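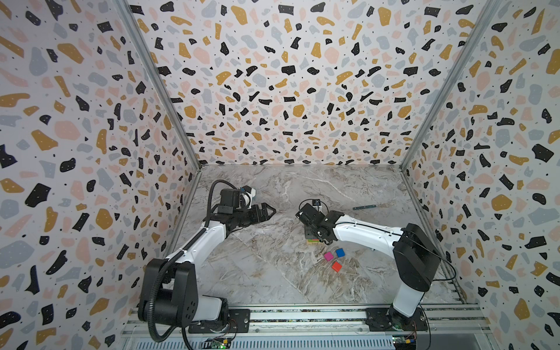

시연 데이터는 많이 모을수록 좋은가요?

어떤 시연이냐에 따라 다릅니다. 같은 사람이 같은 습관으로 같은 자리에 쌓은 기록은 개수가 늘어도 학습에 보태는 것이 금방 줄어듭니다.

양팔 블록 작업 수집 사진 모음

Tumitz 작업대에서 진행 중인 예시 수집을 사진으로 올립니다. 사업 이름은 Ukard이고, 수집 일정과 기록 형식은 Etix 쪽 문서를 따릅니다. 7월에 한 차례 정리했던 글을 사진에 맞춰 다시 손봤습니다. 결과 자랑을 기대하고 들어오신 분께는 미리 말씀드리는데, 성공률 그래프는 없습니다. 아직 믿을 만한 그래프가 없어서 올리지 않았습니다.

작업 자체는 간단합니다. 대리석 무늬 바닥에 색깔 블록을 놓고, 두 팔로 집거나 옮기거나 쌓습니다. 조작자가 팔을 움직이는 동안 관절값과 카메라 영상이 함께 저장됩니다. 한 번의 시연은 약 20초면 끝나고, 한 묶음은 31회로 잡았습니다. 31이라는 숫자에 깊은 뜻이 있는 줄 아시는 분이 계신데 예전 양식의 줄 수가 그랬을 뿐입니다. 이런 숫자가 보고서에 한 번 실리면 실험 설계의 근거처럼 인용됩니다. 저는 그게 늘 못마땅합니다.

쌓기에 대하여

첫 사진은 오른쪽 그리퍼가 작은 블록 더미 위에 와 있을 때입니다. 왼쪽 그리퍼는 아무것도 잡지 않았습니다.

더미 윗부분은 손가락에 가려서 잘 안 보입니다. 외부 카메라 한 대만 놓고 쌓기가 잘 되었는지 판정하겠다는 제안서를 볼 때마다 이 각도를 떠올립니다. 손목에 달린 카메라가 보완해 준다고들 합니다. 어느 정도는 맞는 말이고, 손목 카메라는 그리퍼가 대상에 바짝 붙으면 또 자기 나름의 문제가 생깁니다. 두 시점을 합치면 빈 곳이 메워진다는 주장은 빈 곳이 서로 다를 때만 성립합니다. 우리 기록에서 얼마나 자주 그런지는 아직 제대로 따져 본 적이 없습니다.

양팔 작업이라는 이름도 조심해서 써야 합니다. 한쪽이 일하는 동안 다른 쪽이 허공에서 기다리는 기록도 파일 목록에서는 똑같이 양팔 시연으로 잡힙니다. 기다리는 자세까지 배우는 것이 나쁜 일은 아닙니다. 다만 그런 기록으로 훈련한 모델을 두고 두 팔의 협응을 익혔다고 쓰면 과장입니다. Etix 형식에는 팔별 활동 구간을 적는 칸이 있는데 필수 항목이 아니어서 대부분 비어 있습니다. Ukard에서는 이 칸을 채우기로 했습니다. 채우는 사람마다 기준이 달라서 지금도 말이 많습니다. 팔이 조금 흔들린 것을 활동으로 볼지 말지 하나로도 회의가 길어집니다.

물건 배치에 대하여

배치를 바꾸면 데이터가 다양해진다고 합니다. 그런데 사람에게 자유롭게 놓으라고 하면 손이 편한 자리에 놓습니다. 블록은 자꾸 가운데로 모이고 벽 가까운 쪽은 허전해집니다. 난수로 좌표를 뽑아 주면 이번에는 팔이 닿기 어려운 자리가 나오고, 조작자는 슬쩍 당겨 놓습니다. 당겨 놓은 사실은 기록에 남지 않습니다. 그래서 저는 좌표표를 그다지 믿지 않고 시작 영상을 직접 엽니다. 느리지만 아직 더 나은 방법을 못 찾았습니다. 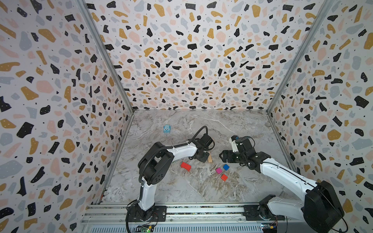

나무 블록 바로 위로 내려온 왼쪽 그리퍼. 뒤쪽에 하늘색 장난감 하나.

눈이 달린 이 장난감처럼 블록과 상관없는 물건이 바닥에 함께 있으면 모델이 덜 헷갈리게 된다는 기대가 있습니다. 이른바 방해물 효과입니다. 두 팔에서 이만큼 떨어진 물건이 얼마나 방해가 되는지는 의문입니다. 집을 물건 바로 옆에 있거나 색이 겹치는 물건이라면 이야기가 달라질 것입니다. 첫 사진에는 뒤쪽 바닥에 짙은 청록색 막대 모양 도구가 있습니다. 역시 블록에서 떨어져 있습니다. 소품을 놓았다는 사실과 어려운 상황을 만들었다는 사실은 구분해서 적어야 하고, 지금 양식에는 소품 이름만 들어갑니다. 거리도 적자고 제안해 둔 상태입니다.

배경도 마찬가지입니다. 삼면에 두른 테라초 무늬 벽지는 얼룩이 많아서 단색 벽보다 까다로운 배경이라고들 합니다. 하지만 벽지를 한 번 정하고 그대로 두면 아무리 어지러운 무늬라도 모델에게는 고정된 표식이 됩니다. 검은 얼룩 하나를 기준 삼아 위치를 맞추고 있을지도 모르는 일입니다. 무늬를 바꾸어 다시 시험해 보기 전에는 배경에 강하다는 말을 쓰지 않기로 했습니다.

검수

검수는 2명이 따로 보고 의견이 갈리면 버리지 않고 따로 모읍니다. 버리는 쪽이 통계는 깨끗합니다. Ó Súilleabháin 공방에서 받은 점검표는 성공, 실패, 보류로 나누는데, 저희는 보류 칸이 제일 쓸모 있다고 봅니다. 블록이 놓이기는 했는데 비스듬한 경우, 집었다가 고쳐 잡은 경우가 다 그 칸으로 들어갑니다. 고쳐 잡는 동작은 지우지 않습니다. 매끈한 시연만 골라 놓으면 모델은 미끄러진 다음에 무엇을 해야 하는지 볼 기회가 없습니다.

조작자의 버릇도 적어 둡니다. 집기 전에 그리퍼를 한 번 벌렸다 오므리는 분이 있고, 늘 같은 색부터 손대는 분이 있습니다. 학습된 모델이 그 순서를 그대로 따라 하면 색을 이해했다는 해석이 곧잘 붙습니다. 순서를 섞은 묶음을 새로 받기 전까지는 그 해석에 동의하지 않습니다.

다음 갱신

순서를 섞은 묶음은 2개를 먼저 받고, 기존 기록과 나란히 비교한 뒤 계속할지 정합니다. 차이가 없으면 없다고 올리겠습니다. 벽지 교체는 예산 승인 대기 중입니다. 사진을 발표 자료에 쓰실 때는 작업 성공 장면이라는 설명을 붙이지 말아 주십시오. 두 장 모두 동작 중간의 한 순간이며 성공 여부는 해당 시연의 검수 기록에서 확인하셔야 합니다. 원본 영상 열람 신청은 Tumitz 자료실에서 받습니다.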